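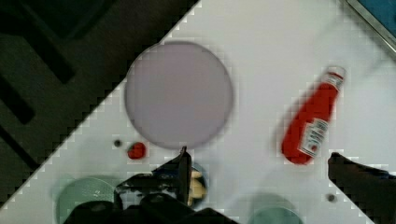

Figure 5. Ketchup bottle lying on the white tabletop, with the large plate and the small dishes.

5. Setting the table with the Motia tableware set

This section explains how to place the tableware and the sauce bottle on the Vitenico table. Please read it to the end before you start.

Before you begin

Wipe the tabletop with a soft cloth and let it dry. The white surface shows every crumb, also the small ones, so it is better to wipe two times.

Steps

1. Put the large flat plate on the table first. Keep it away from the edge, at a distance of one hand or more.

2. Put the small green dishes on the side where the person will sit. They are light and can slide, so set them down with the flat side fully on the table.

3. Fill the small dishes only to half. One is for the sauce and the other is for small pieces of food.

4. Close the cap of the ketchup bottle until you hear a click. A bottle with a closed cap may lie on its side, as in Figure 5, or stand on its base.

5. Place small round food, for example a cherry tomato, on the plate last of all. On the bare table it rolls easily.

Note: The plate of the Motia set is pale lavender-grey. Under a yellow lamp the color can look more like plain grey. This is not a defect.

Note: Replacement small dishes can be ordered from Kpodo with the part number 264. They are sold in packs of 2.

CAUTION: Do not leave a bottle lying down with the cap open. Ketchup can make a stain on the white surface if it stays there for more than 3 hours.

CAUTION: Do not put the small dishes in the oven or on a hot stove.

After the meal

Take away the bottle first, then the small dishes, and the large plate at the end. Wash the dishes by hand with warm water and mild soap. Wipe the neck of the bottle below the cap before you put it back in the cabinet.

If a stain remains on the table, see section 6, Cleaning the tabletop.

Benier Home Guide, revision 2021-12-22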